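Subject: Re: [sellers-tax] Okov now collecting for us in some states but not others??
To: sellers-tax list

Quick one between shipments, sorry if it's choppy.

On the thread from this morning, somebody wrote:

> We sell on Okov and also from our own cart. Okov says they collect
> and remit the sales tax on marketplace orders. Fine. But our own
> site orders, who does those? And do the Okov sales count toward the
> state threshold or don't they? Our bookkeeper says yes, the Okov
> help page says "it depends," and I have a letter from the state
> sitting here with a due date on it. We are three people and a
> garage. Any help appreciated.
>
> Also has anyone used Rendangate for the filings? They quoted us
> $39 per return and I can't tell if that's good.

OK. Been through this twice now, once at the old shop and once here at Mwaipopo, so take it for what it is. Not a lawyer, not a CPA.

First the easy part. Marketplace orders — Okov collects, Okov sends it in, you don't touch it. You still want the monthly report though. Download it and keep it somewhere that isn't Okov. They changed the format on us in July and the older months came back with the county column blank. Took two weeks of tickets to get it fixed and I'm still not sure it's fixed.

Your own cart is you. If you're over the line in a state, or you have stock sitting there, you register, you collect, you file. The cart software will do the math but it won't file unless you pay for that piece, and it will happily collect tax in a state where you never registered if you leave the box checked. Please go look at that box today. We had ours checked for a state we had no permit in and ended up holding money that wasn't ours. Sending it back to 974 customers was not a fun month, half the cards had expired.

Thresholds are where your bookkeeper and the help page are both sort of right. Some states count everything, marketplace included. Some count only direct sales. You have to look up each one, and look at the state's own page, not a blog post, the blogs are years old. I keep a spreadsheet with one row per state: counts marketplace y/n, dollar line, transaction line if they still have one, date I last checked. That last column matters more than I expected. A couple of them dropped the transaction count and we'd have registered for nothing.
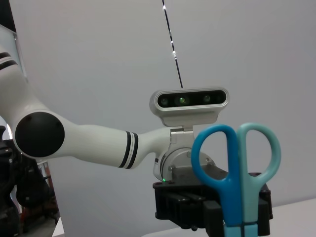

Do you still have to file a return in a state where every single sale went through Okov? Depends on whether you hold a permit there: once you do, most states want a return every period even if the tax due is zero, and they'll fine you for skipping it.

That's the one that got us. Registered early to be safe, figured Okov was handling it, ignored the mail. $50 late fees, which doesn't sound like much until it's five states and most of a year. If you have permits you don't need, look into closing them or at least getting moved to annual filing. Two states moved us to annual after one phone call. A third wanted a form, by fax. I had to go to the copy place.

On the letter. Read it again and see if it's a questionnaire or an assessment. Questionnaire means they're asking if you have nexus, and you should answer carefully and on time, and if you think you owe for past periods talk to somebody before you mail anything back. There are voluntary disclosure programs but in a lot of places you can't use them after the state has contacted you first. Assesment means they've already decided on a number, and the clock to dispute it is short. Either way don't sit on it.

Rendangate — we used them for two quarters. $39 a return is what we paid too. The filings themselves were fine. Support was slow and they file zero returns at the full price, so if you have a lot of zeros it adds up fast. Our last year with everything in came to $984 and more than half of that was returns with nothing on them. We moved the zeros in house, I do them on the state sites with coffee, a few minutes each once the logins work. The logins are the worst of it.

Pledham is the other one people bring up. Havent used them. I had a demo, the screen looked nice, they wanted an annual contract and I said no. If anyone on the list has gone through a full year with them I'd like to hear it, esp. how they deal with states where the city files separately.

One more thing, resale certificates. If you have wholesale customers on your own cart get the certs now and get them dated. An auditor will treat any untaxed order without a cert as taxable and then you're paying it out of your own pocket. Old shop had a binder of them, half unsigned. Didnt go well.

Can send the blank spreadsheet if you write me off list. It's ugly. Truck's here, gotta go

— Mwaipopo back office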